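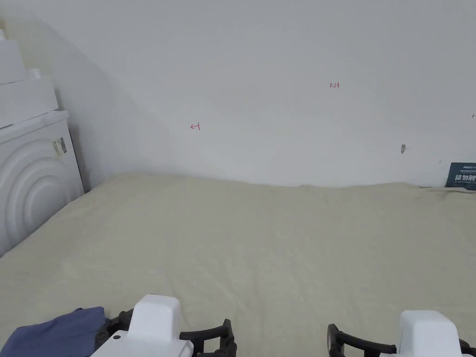

Figure 1. Fitted sheet and hand-held gripper, both fingers open, with a piece of blue fabric at bottom left.

Who Makes the Bed? Automation and housekeeping work at Ravstead
Group project report, submitted 09/06/2020
Zoi Panagiotou and Aurelio Sandoval

1. Background

Ravstead is a residence let by the week to contract workers at Tultport. It has 50 rooms, one lift and a housekeeping team that has been making the same beds for years without anyone writing a report about it. Last winter the owners signed up with Flamov, a small firm that wants to teach a machine to do bedding. The machine has yet to arrive. What has arrived is the teaching.

We expected to study robots replacing people. We spent most of our visits watching people do the robot's job for it, slowly, so that it might one day do theirs.

2. What the work consists of

A housekeeper holds a gripper and does with it what she would normally do with her fingers: pinch the sheet, lift it, pull it flat, let go. Clothing left on the bed has to be picked up and moved as well. Each attempt is recorded and given a number. The target is 100 recordings per person per week, and the total on the day we finished was 2,005. The last five were done over lunch by a supervisor who wanted a go.

A fitted sheet takes a practised person very little time by hand. With grippers the same person becomes a beginner again. One woman told us it was like eating soup in oven gloves. Wrinkles are the main difficulty. A sheet like the one in Figure 1, slightly rumpled all over, would be smoothed by hand in one sweep of the forearm, but the gripper has no forearm, so the sweep has had to be dropped from the method. Several staff resented this more than anything else in the project.

3. What has changed for staff

Pay. Recording hours are paid at 2 pounds above the normal rate. Everybody mentioned this first, and we think they were right to.

Pace. Ordinary shifts are ruled by checkout time. Recording shifts are ruled by a quota, which feels calmer until Thursday.

Skill. Staff were asked to explain how they decide a bed is finished. Most had never had to put it into words. The written guide now says "flat enough", after a longer version was tried and abandoned. Two of the older housekeepers said it was the first time management had asked them how anything was done, and that it was a pity it took a robot.

Company. Beds used to be made in pairs. Recording is done alone, and the people we spoke to missed the talking. Flamov's answer was to allow a radio.

4. Views on the future

Opinion was divided. The manager, Mrs Economou, believes the machine will take the heavy lifting and leave her team the "finishing". The team would like to know how many people finishing needs. We asked her too, and were shown the new linen cupboard.

5. Limitations

We visited during June only, when the residence was half full. Aurelio also tried the grippers himself and his results have been left out of the totals at Flamov's request.

6. Recommendations

Put the higher rate in the contract. Let people record in pairs. Credit the housekeepers by name in the guide, which they wrote.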